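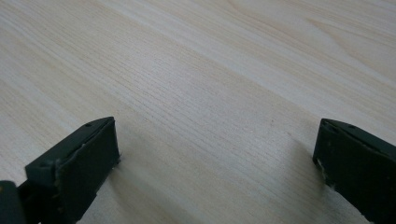

*2 min read*

## Clearing the worktable

The worktable in the back room has a pale top with the grain running on the slant, and for most of February you could not have told anyone that. It had turned into the place where small things went to wait. Loose balls, rings, cups, bits of tubing, the instructions for a lamp we no longer own. If you came in to use the table, you pushed the pile to one side and worked in what was left.

Majdi Srour suggested we stop sorting things into open trays, which get bumped, and try clear bags. The idea is simple. Small items that belong together go into one bag, the bag goes on the shelf, and the table gets wiped and left bare. You can see what is in the bag without opening it, so there is less digging.

We bought a pack of 100 from Tannous. They are thin, and they crease as soon as you handle them, but they stand up well enough if you fold the rim back first. Put the flat things in before anything else. A ring or a disc makes a good floor for the bag, and a ball will then settle against it. Cups go in last, on top, where they won't get squashed.
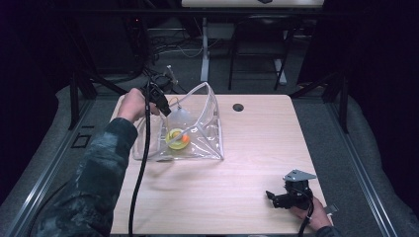 Takeshi Murakami wrote in to say that he likes the bags for rings and balls but would keep cups out of them altogether, as they take up most of the room and leave the bag too fat for the shelf. He stacks his in a shoebox. Nadine Nseir disagrees, and says a cup is a handy place to drop the smallest pieces so they don't slide into the corners. Either way is fine with us, as long as the table ends up clear.

A few notes for anyone using the room:

- Bags are on shelf 2, behind the tape.
- Leave the top open until you are sure you have finished. Closing and reopening is what splits them.
- Keep the round hole in the tabletop free. Small parts drop through it and end up on the carpet.
- Wipe the top with a barely damp cloth, going with the grain – the spray under the sink leaves streaks.
- The room is locked at 8 in the evening, so allow a little time for packing up.

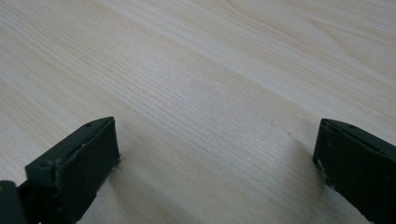

**Can I leave a half-packed bag on the table overnight?**

Please put it on the shelf with your name on it and carry on the next day. The early group needs the whole surface.

Mireille Azar is making labels for the shelf. Send her the wording you want before the end of the month, and keep it short – the label tape is narrow.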